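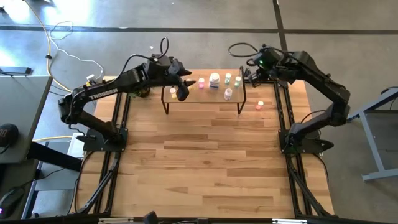
The Long Wait Between Two Thoughts

Software for robot arms has gotten very good at knowing what to do next. Knowing when is another matter.

Nikola Makowska keeps a list of the things her robots have done while thinking. It's a short list, because what they mostly do while thinking is nothing. They stop. The arm hangs over a bottle with its fingers half open, like a man who has walked into a kitchen and forgotten why, and then after a beat it remembers and carries on.

"People see the pause and think it's being careful," she says. "It's waiting for mail."

Makowska runs the control software at Ernel, a company of nine people that would like to sell you the part of a robot you can't see. The arms she works with are bought in, and anyone with a budget and a loading dock can have the same ones. What Ernel makes is the layer that sits between a learned model, which looks at camera images and decides on a motion, and the motors, which want to be told where to be 200 times a second and get upset if they aren't.

The test this spring is a shelf. It's a low thing with a tan top and black metal ends, at the far side of a butcher-block bench, and on it go small bottles with pale caps: yellow, pink, green, a fat white one with a dark blue label. A red-orange one stands on the wood off to the right, under the gripper of the right arm. Two arms, one on each side, reach in toward the middle. The job is to put the bottles where you ask for them. A four-year-old could do it, though a four-year-old would also open them.

I had assumed the hard part was the seeing. Ten years ago it was. Telling a green bottle from the green bottle behind it used to be a doctoral thesis, and a shiny cap could ruin a whole afternoon. Now the model mostly gets it, and when it doesn't, you collect more examples and it mostly gets that too. Makowska talks about perception the way homeowners talk about a roof that has finally been fixed.

What's left is time. The model at Ernel, which is called Camus for reasons that everyone in the office attributes to someone else, looks at the bench and produces a chunk of motion, a little over a second's worth. Then it has to look again and produce another. Meanwhile the arm is using up the first chunk. If the second arrives late, the arm runs out of plan and halts. If it arrives on time but was computed from an old picture, it may disagree with where the arm has gotten to, and the arm will try to settle the disagreement by lurching.

The lurch was the old problem. Makowska shows me a plot of it, a smooth line going along nicely and then a step in it like a missing stair. On a graph it's a few millimeters. At the end of a long forearm, with seven bottles standing shoulder to shoulder under it, a few millimeters is bowling.

There are well-known ways out of this. You can blend the old chunk into the new one, so the arm drifts from one plan to the other. This looks lovely and works right up to the moment the two plans differ about which side of a bottle to go around, at which point the average of left and right is straight through. You can make the model smaller and faster, and it will then be wrong more promptly. Or you can ask the model to begin each new chunk from wherever the arm is going to be when the chunk arrives, which requires knowing how late you're about to be.

Ernel does the last one. The piece of code that guesses the lateness is named Michalík, and it's the part of the company that Makowska seems fondest of. It keeps a running record of how long the last 60 predictions took, assumes the next one will be nearly as bad as the worst of them, and plans for that. It's a pessimist, and it's very seldom disappointed.

"The first version used the average," she says. "The average is a terrible number. Half your life is spent on the wrong side of it."

With Michalík in place the lurching mostly stopped, and that was when the pausing began to bother people. Nothing had gotten slower. There just wasn't any drama left to distract from the waiting. A visitor will forgive a robot for knocking over a bottle, I was told, and will even warm to it. A robot that hesitates makes the same visitor look at a watch.

Two arms make all of this worse, and not by a factor of two. Each has its own idea of the shelf, and the shelf is small. The left arm may want a yellow bottle while the right one is busy with a green, and their forearms, which are most of a robot by volume, want to share the air above. For a while the team ran one model per arm and a referee in between, a planner called Jenovska that checked each proposed motion for collisions and vetoed the bad ones. Jenovska was excellent at vetoes. In one January run it refused 23 motions in a row, every one of them correctly, and both arms spent the time facing each other in perfect safety.

Jenovska still exists, in a reduced role. Camus now plans for both arms at once, and the collision check only shaves and delays: it may slow an arm down or hold its elbow out a bit, but it has to let something happen. If it can't, it must say so in a log line a person can read. That rule came from Makowska, who had spent a long evening with a log that said "constraint 9 active" some thousands of times.

I asked to see the tooling, expecting a wall of screens. It's a timeline, like the ones for editing video, with one row for camera images, one for what the model proposed, one for what the checker allowed, and one for what the motors did. You drag a cursor along and watch intention turn into movement, with losses at each step. Makowska says she trusts it more than she trusts standing next to the bench. Next to the bench you watch the gripper, everybody does, and the fault is usually a tenth of a second back and in another row.

She found one while I was there. A camera image had been stamped with the time it was received, and it should have carried the time it was taken. The gap was small and perfectly steady, and it had been making the whole system believe in a world slightly younger than the real one. Michalík had been padding its estimates to make up for it and had never complained. She fixed it with one line, deleted a comment that said the timestamps were fine, and started the run again.

Then she stood with her arms folded and looked at the rows filling up on the screen. On the model's row there was a short gap, then a block, then a shorter gap. She made a note of it and asked if I wanted coffee, as the next batch would be a while.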